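August 5, 2021

Spent most of today on the Kincaid audition tapes, so this entry is going to be long and not in very good order. Xiomara Holloway asked me to keep it all in one place because she's joining the edit from Monday's pages onward and wasn't there for the April reading. Hi Xiomara! Skip down if you only want the sound stuff.

So, where we are. *Mestis* is still the working title (the streaming people want something with "palace" in it, and I keep pretending I didn't see that email). The part everyone fights over is the younger sister, who has maybe the best role in the script and the fewest lines. She listens a lot. That makes her a pain to cast from tapes, since people send you their talking, and what I need is their face while somebody else is talking.

I watched tapes until my eyes hurt. We got 200 of them. A lot of very good actors reading the dock speech at full blast, with tears by the second sentence. I get it, it's an audition, you want to show you can do it. But she's lying in that speech! She's lying to her brother and she's pretty good at it, so if you cry right away the lie is over and he'd have to be a brick to believe her.

The 3 I put in the yes folder all did something small with the pause before "I never went there." One of them looked at her own hands and then almost smiled. I ran it back four or five times just for fun. She did a web drama a few years ago, a costume thing with terrible wigs, and I remember liking her in it even then (she was the second maid and kept stealing the kitchen episodes). I'm not writing names here until the calls are made.

Things I want to try in the workshop with them:

- the dock speech with the brother facing away the whole time
- the same speech as if she's told it many times before and is bored of it
- the dinner argument with no lines at all, only passing the dishes
- swap parts halfway through and see who panics

The last one is from my old drama teacher and it's a mean exercise, but I learned more from it than from a whole year of voice class.

Now the edit. The Grusano cut of the pilot came back at a length I can live with, and the opening is so much better without the market. I loved the market. We all loved the market, we were up before dawn for the market. It's gone and you don't miss it, which hurts a little. The first thing you get now is the sister coming down the stairs and stopping, and you want to know why she stopped. Good enough for me.

What still doesn't work is the stretch after the letter. Everybody explains what they feel, then they go into the next room and explain it again. That's my writing, I can't blame anyone. I've marked 2 speeches to lose completely and trimmed the aunt's to one line. The aunt is going to call me. She'll be right that it was a nice speech.

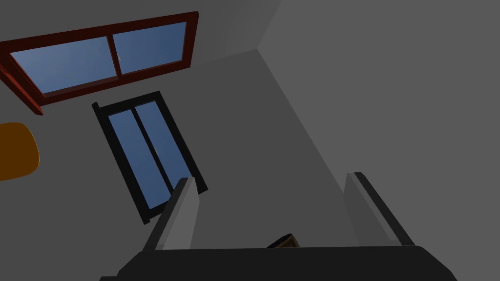

*Gray walls, blue glass, dark red window frame.*

Sound. Bivus did a first pass on the dinner argument and I've got mixed feelings. The voices are clean, very clean, a bit like everyone is speaking from inside a closet. I'd like some of the house back, chairs, a spoon, the neighbor's radio if we still have it. I asked whether we could keep the bit where the father coughs over her line. It was an accident on the day, but her reaction to it is the most natural thing in the whole episode, and with the cough cleaned off she just seems to forget what she was saying.

Music: please no piano yet. The temp track has piano under every sad look and I've started flinching when I hear it. I'd rather sit in the quiet until episode two and then let it in when the letter gets read aloud. Xiomara, if you feel strongly about this, fight me, I could be talked around. I'm less flexible on the theme song.

Also had a long phone call about posters. They want her in red and looking over her shoulder. I said she never looks over her shoulder in the entire show. They said it tests well. We left it there.

Still to do:

- call the yes folder, then write proper notes to the near misses
- send Grusano the trims for the letter stretch
- ask Bivus for the dinner track with the cough left in
- new pages for the aunt, one line, make it a good one
- find the April reading notes, I think they're in the green binder

Stopping now. The dock speech is stuck in my head in a dozen different voices and I need dinner.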